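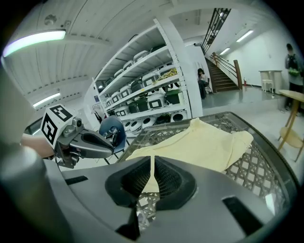
The Long Way to a Folded Towel

Can a machine take over the laundry? I spent two afternoons in May with people who try to teach it, and I came home with more respect for my own hands.

The hall of Iltavau is bright, with a glossy gray floor and a wooden staircase at the back. Rice cookers stand on tall white shelves, and beside the laundry work somebody is always busy with a different chore. The day I arrived, the chore was cloth. A pale yellow piece lay over a dark plastic basket, and a person worked near it with hand-held grippers, the kind you hold like a tool and close over the fabric. No robot arm takes part at this stage. The human does the job, the gripper records how it was done, and later a robot gets the lesson.

Abena Dramani leads the laundry program. She came to it from hospital linen services, where she managed a night shift for 12 years, and she has little patience for videos of robots folding shirts.

"They show you the shirt that is already flat," she told me. "My question is who made it flat."

It is a good question. A cup has one shape, and if you know where the cup is, you know most of what you need. A cloth has a new shape each time you drop it. It hides its own corners. When two layers lie together, a camera sees one layer, and fingers made of hard plastic cannot feel the second one so easily as skin does. I tried it myself with the grippers. Lifting the cloth was simple. Finding a corner took me a long time, and when I finally had one in each gripper, I saw that they were neighbors on the short side and I had wanted the long side.

The team has recorded 1670 folds since the winter. Of these they kept 882 for training. The rest were too slow, or the hand covered the view, or the person gave up and pulled the cloth straight in a way the robot cannot copy. Dramani wants 2000 good ones before the autumn, with towels, pillowcases and children's clothes.

On my second afternoon I saw the pupil. It is called Petek, a robot with two arms on a wheeled base, and it works in a smaller room behind a glass door. Petek took a hand towel from a pile, shook it, laid it on the table and folded it in half, then in half again. The edges did not meet very well, but I would have put it in my closet. The second towel went the same way. With the third it caught two towels together, folded them as one and placed them on the stack with great care. The engineer at the laptop wrote something down and did not look surprised.

So, can they do the chores yet? It depends what you call a chore. Loading a machine with parts that always come in the same tray is a solved matter in many factories. Amra Vukadinović runs the packing floor at Duron, a company that makes bed linen, and she bought two folding machines many years ago. They are fast, and a worker must feed each sheet into them by hand, corner by corner.

"The folding was never my problem," she said to me by phone. "I need somebody who can take a sheet out of a cart full of sheets. If a robot does that for a whole shift, I will sign the paper the same day."

She has tested one, a system named Patau. It did well in the morning on pillowcases. After lunch the carts came with fitted sheets, and the elastic corners confused it so much that her people moved it to the side and finished without it. She speaks about it without anger - she would try it again, she says, when it can handle the elastic.

In the home it will be harder, because a home has no cart and no shift. There is one sock under the bed and a sweater that must not go in the dryer. Dramani does not promise any date for this. She thinks hotels will come first, then hospitals, and families much later, with a price that few of them will like.

Before I left I asked her who folds the laundry at her own house. Her son does the towels, she said, and she does them again when he has gone to school.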